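Search this site Search Go

Boards and Blocks — Gallery

Plalton makes and repairs wooden boards, trays and small blocks for play groups and classrooms. The workshop is on Seixas Lane, behind the Bretisar hardware store, and is open Thursday from 11. The pieces on this page come from the maple range. Most boards are made to order and take six weeks.
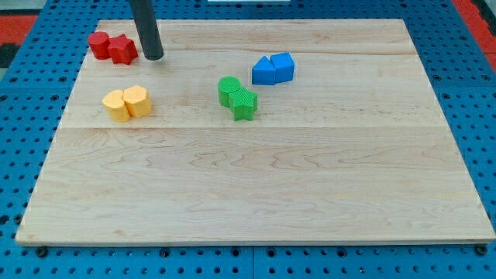

Maple is our usual choice for the larger boards. It wears well, and the pale colour doesn't compete with painted or dyed pieces. We glue narrower planks to wider ones to get the full width, and the seam stays visible across the upper part of this one, with wavy grain on the lower side of it. The small blocks are set out in pairs by colour — the red pair is a short cylinder and a star. Children can sort them by colour first and go on to shapes later.

Boards are finished with two coats of Zirnska oil. Wipe with a damp cloth and don't leave them soaking. Re-oil when the surface starts to look dull. Spare blocks can be ordered singly in any colour we have on the shelf. For orders over 200 blocks, please write to us before August.

Contact | © Plalton | Back to top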